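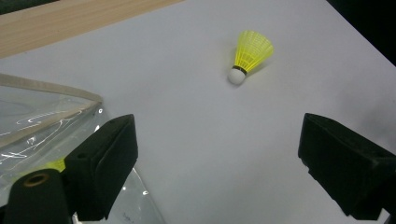
Plastic or feather for a Tuesday-type social hit? (okay, ours moves around, but you know the type)

shuttlebug_88
Hi all, I've taken over organising our little social badminton group in Fascombe and I'm already in trouble. Half of them want to go back to feathers and the other half reckon plastic is fine for people who mostly turn up for a run and a beer. We play on 2 courts, doubles only, mixed standard. I don't mind either way but I'm the one who has to buy the bloody things. What does everyone else use?

backhandbarry
Feathers, every time. Once you've played with them the nylon ones feel like hitting a bottle cap. The drop off at the end of a clear is completely different and your net shots will never come good on plastic.

netcordnell
Disagree with Barry, as usual. Feathers are lovely for about six rallies and then someone frames one and you're picking bits off the floor. We went through 3 in a single game last July. For a social group that's money in the bin. We've been on Wirico nylons for ages and no one's left over it.

backhandbarry
That's your lot's technique, mate, don't blame the shuttle.

netcordnell
Charming. Come down to Stovcombe and say that to our B grade. 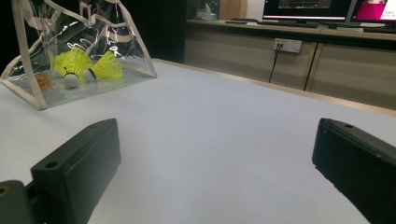 lefty_in_the_hall
Does the speed of a nylon shuttle matter if you only play indoors?

olteanu_court2
It does, quite a lot. Cold hall, go for a fast one. Warm and stuffy, a slow one, or everything sails out the back. Most brands colour the band around the neck to show it, usually green for slow, blue for medium and red for fast, but check the tube.

lefty_in_the_hall
Cheers, I've been buying whatever was on special. Explains my serve in winter – or so I'll be telling everyone.

shuttlebug_88
Same here, I had no idea about the colours! Our hall is freezing till 8 pm and then it's a sauna, so I suppose I need both. What about yellow versus white? One of ours swears she can't see white against the wall.

netcordnell
Yellow if your walls are pale, white if they're dark. Try a tube of each before you commit.

backhandbarry
Feathers come in white. Just putting it out there.

olteanu_court2
Barry's not wrong about the feel, to be fair. We do plastic for social nights and feathers for the comp, and people swap over without much grumbling. First ten minutes is a bit ordinary.

shuttlebug_88
I like that. Going to get a tube of medium yellows and one of fast, and anyone who wants feathers can bring their own – will report back once the complaints are in.

Filed under: Racquet Sports > Badminton > Gear Talk
Contact us | Forum rules | Copyright remains with individual posters | Back to top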